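Notebook, April
Mail filter and endpoint rollout, Lastville office

9:40 a.m. Picked up where I-seul Ra left off. The new endpoint agent is on every machine in Lastville except the ones in the back office, which are still on the old scanner. The old scanner's license runs to the end of the month. Pappas wants one more quote before we commit for Wetville, so nothing gets bought this week.

Agent version is the same on all of them. Two laptops came up as "unmanaged" in the console after the install. Both had been renamed by hand at some point and the console was holding the old names. Removed the stale records, forced a check-in, both went green. Note for next time: rename in the directory first, then install.

Total in the console is now 91. The asset sheet says 94. The 3 missing ones are loaners that Man-sik Shim has in his cabinet with flat batteries. He will charge them and leave them on the guest network overnight so they can pull the agent.
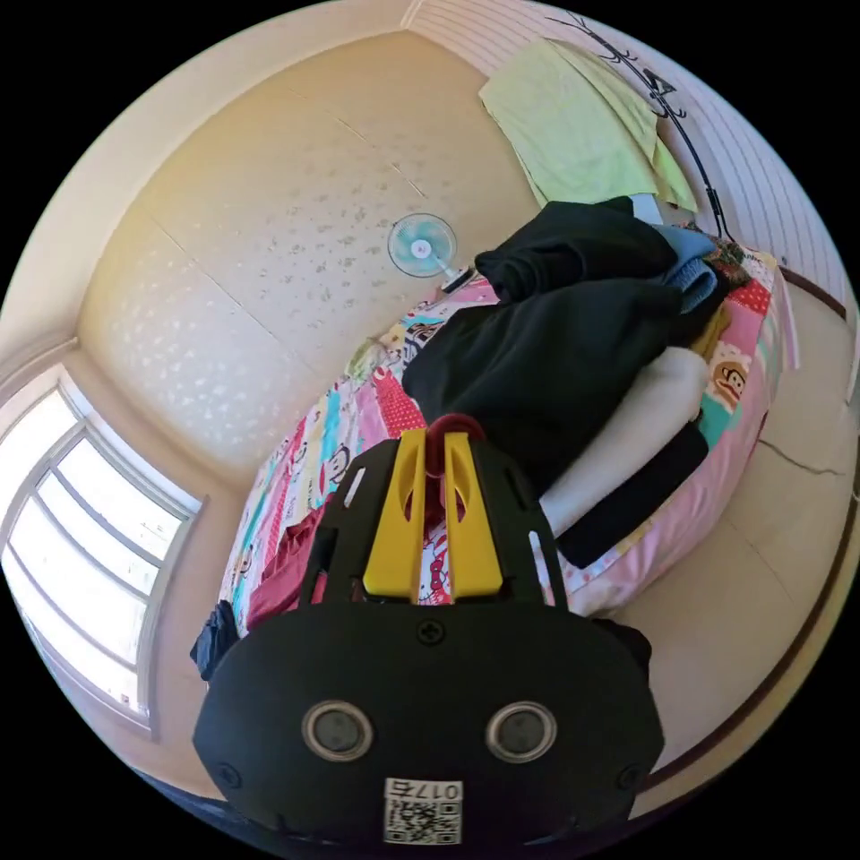 10:55 a.m. Full scan results from last night. No malware on any workstation. There were 14 detections in all, and every one of them was a browser toolbar or a bundled installer sitting in a downloads folder. Quarantined the lot. One of them was the PDF converter that accounting uses. It carries an ad module, so it stays in quarantine, and accounting gets the plain print-to-PDF option. I-seul to write them a short note on how to use it.

Scan time was longer than I would like on the older desktops. The worst one took most of the night. Disk use sat at the top the whole time. Changed the policy for that group to scan on idle only and turned off archive scanning inside backups. Need to compare after the next run.

1:15 p.m. Mail filter. The Guvura gateway was holding invoices from one of our regular suppliers. Headers show their mail passes the SPF check and fails DKIM, and the key record on their side looks truncated. Did not whitelist the domain. Sent their admin a copy of the failing header and asked them to republish the key. In the meantime Man-sik will release held messages by hand at noon and at close of day.

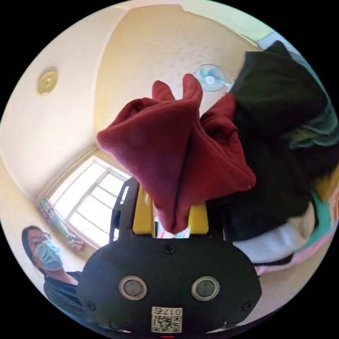
Page last changed: April, 4:20 p.m., by I-seul Ra (fixed the policy group name below)

Phishing test went out after lunch to the Lastville group only. Used the parcel delivery template. 2 people clicked and neither typed in a password. Several used the report button, which is better than the winter test, when most people just forwarded the message to the help desk. Reports are going to the right mailbox now. No names in this notebook, please. The follow-up training link goes out on its own.

3:30 p.m. Tried the device control rule for USB storage on my own machine first. Group is "LV-Office-Std". Read is allowed, write is blocked, and the pop-up tells the user to call us. It also blocked the label printer, which shows up as a composite device with a small storage partition for its driver. Added an exception by vendor ID and tested again. Prints fine. Did not push the rule to the group yet.

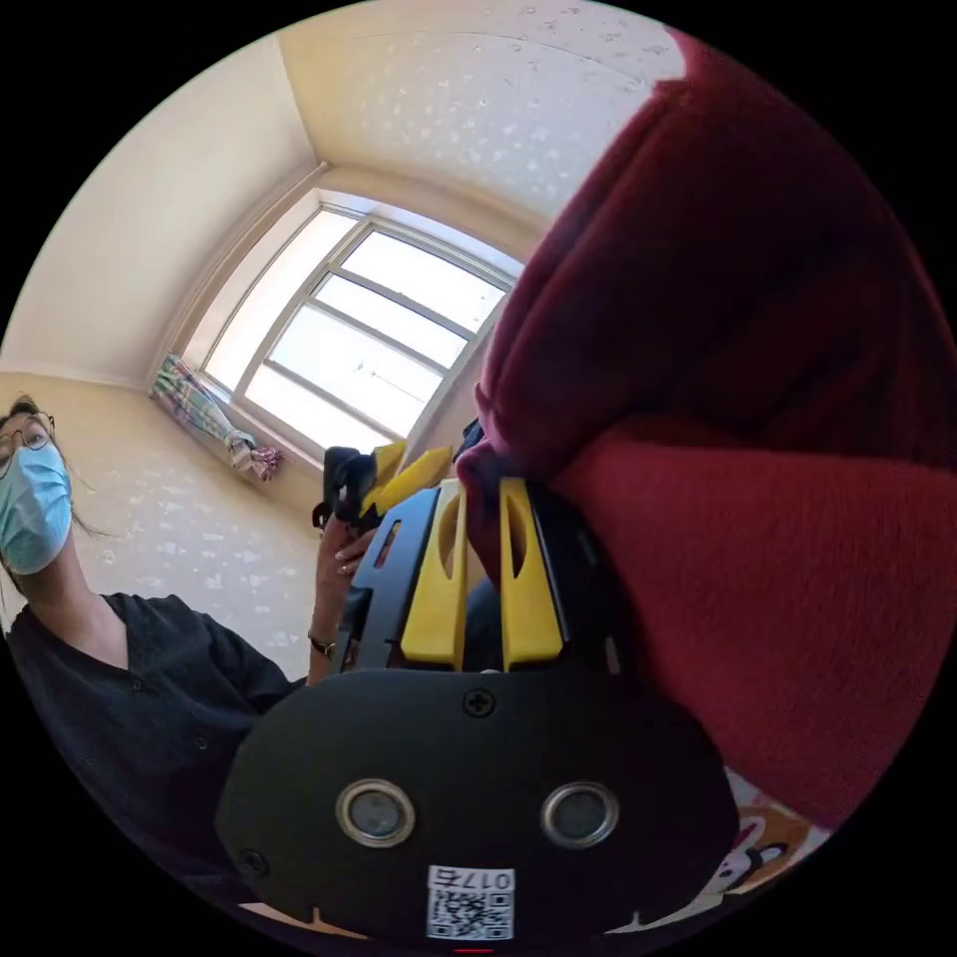
4:45 p.m. Rolled the console admin password and moved both of us to the authenticator app. SMS codes are off. Recovery codes are printed and in the safe, one set each. Man-sik has read-only access for now and can still release mail.

Left to do:

Uninstall the old scanner in the back office. It needs its removal password, and that should be in I-seul's old handover file.
Check the loaners in the console in the morning.
Compare scan times for the older desktops.
Push the USB rule once the label printers at the front desk have been tried.
Ask Pappas if Wetville is going on the same policy set or its own. Their link is slow and I would set up a local update cache there either way.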